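Floor Tiles and Folding Tables: Frequently Asked Questions

Answers compiled by Zdeňka Brabec for the Clodis workroom handbook. Revised in May. 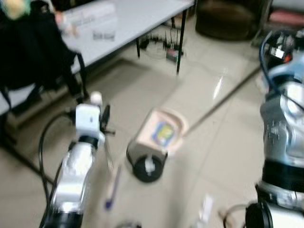 The questions below come up most often from people who use the ground-floor rooms. They cover glossy ceramic floor tile in a light color, the grout between the tiles, and the folding tables that stand on it. Carpeted rooms and the stairwell have their own pages.

What do I use for everyday cleaning?

Dry sweep first, then damp mop with plain warm water. Use a flat microfiber pad, wrung out until it no longer drips. Add detergent only when the floor is visibly soiled. The usual cause of a dull film on glossy tile is too much detergent, and more detergent will not remove it. Two passes with clean water will.

Which cleaners are not allowed?

Vinegar, descaler and anything else acidic. The glaze tolerates them, but cement grout does not. Wax and polish are also excluded – they do not bond to glazed tile and they leave a slippery layer. The approved product is Bekorach neutral concentrate, diluted as stated on its label.

Why do streaks show up in some spots and not in others?

Light reflecting off glossy tile at a low angle shows every mark. Check the floor from two directions before mopping it a second time. If the streaks are visible only against the light, buff with a dry pad.

Ink got on the floor. How do I remove it?

On the tile, wipe with isopropyl alcohol on a white cloth and rinse. Colored cloths can transfer dye. On the grout, act quickly: blot, do not rub, and repeat with a fresh part of the cloth. Ink that has dried into unsealed grout may not come out completely. Pick up pens before mopping. A pen under the mop pad draws a line, and a pen under a shoe rolls.

How often is the grout sealed?

Once a year. The rooms are closed overnight for this and reopen at 6 in the morning. To check whether sealer is still present, put a drop of water on a grout line. If it beads, the sealer is holding. If the line darkens, report it.

A container with a round lid tipped over. Is there anything to check?

Check the lid first, then the tile where it landed. Set the container upright, away from the walking route. Cylindrical containers stored on their sides should be blocked on both sides, or laid parallel to a wall. Keep the label facing up so that it can be read without turning the container.

Can a folding table stand directly on the tile?

Yes, if every leg has its cap. Thin metal legs put the load on a small area, and a bare tube end will scratch the glaze. Replacement caps for the Kustimier tables are 22 mm and are kept in the supply drawer. Older Procházka tables take a different size – bring the old cap along for comparison.

The table rocks. Is it broken?

Usually not. Move it a few inches so that no leg stands in a grout line, then check that the leg braces are locked. If it still rocks, try it on another part of the floor before reporting it.

What can be left on the tabletop?

Paper, boxes and small containers are fine. Keep glass back from the edge, since glass dropped on tile breaks and the fragments travel a long way. Clear the top before folding or moving the table.

What about cables across the floor?

Run them along the wall where possible. Where a cable has to cross the room, take the shortest route, lay it flat and remove it when the work is done. Do not use packing tape on tile. The adhesive stays in the grout.

Are spare tiles available?

A limited number. The building dates from 1955 and the present tile was laid later, so spares come only from the original delivery. Report cracked tiles with the room number and the distance from the nearest wall.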